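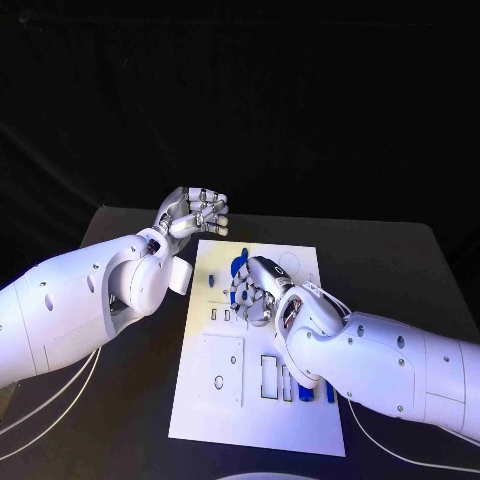 GORORACH, Oct 20, 2020 – I drove out to my first small-college football game of the fall with a thermos of coffee, a folding chair I didn't need and very low expectations. Gororach was hosting Cimau, two schools I'd bet most of my neighbors couldn't find on a map, and the crowd was capped at 400. I got in because I know how to ask nicely and because I showed up three hours early.

I've covered big stadiums. I've sat in press boxes with carpet and a hot dog machine. And I'm telling you, I haven't had this much fun at a game in years!

Let's start with the offense, because that's what pulled me out there. Gororach runs the triple option, the real thing, fullback up the middle until you're sick of him. Head coach Manolis Sarantis played guard in a system like it and has never seen a reason to quit. When I asked him in July how often he planned to throw this season, he thought it over for a good long while and said, "When it rains, less."

They threw it 2 times against Cimau. One was a screen that lost yardage, and the other was a play-action bomb down the left sideline that hit Demirtaş (the senior slotback, who mostly blocks) so perfectly in stride that the man next to me dropped his nachos. Touchdown. I yelled. I'm supposed to be neutral and I yelled.

What gets me about the option is how slow it is to hurt you. The first quarter was awful for Gororach, frankly. Three drives, three punts, and Cimau's nose tackle was living in the backfield. But the line kept firing out low at his knees and thighs, all of it legal, and by the middle of the third he was getting up off the grass one piece at a time. The fullback dive that had been going for a yard was going for four. Then six. Then the safeties crept up, and that's when the quarterback finally pulled it and went outside.

The last drive took 12 plays, every one of them a run, and ate up most of the fourth quarter. Cimau had the better athletes and a quarterback with a lovely arm, and he spent all that time on the bench with a towel on his head. Final score, 21–17.

I had a long talk afterward with the line coach, who told me the biggest problem with this offense is finding anybody to practice against. The scout team hates it. The starting defense hates it more. They get one week a year to prepare for a team that does the same thing, and that's Gastance, the rival down the highway, who come to town next. Gastance runs a wing-T, which is a cousin of the option, so expect a game that's over in two hours with both punters getting plenty of exercise.

For the number people (hi, I'm one of you), Gororach has 1,535 rushing yards already. Their passing total would fit in a decent high school game. Sarantis didn't know either figure when I brought them up. He wanted to talk about a missed block on the second drive, and he did, for about ten minutes, using a salt shaker and my car keys.

The backup center is worth watching too. He's a freshman, he's undersized, and he snapped the ball over the punter's head once and then ran forty yards to make the tackle himself.

I'm going back for Gastance. I've already asked about a seat on the home side, close to the fifty, and I'm bringing a better thermos.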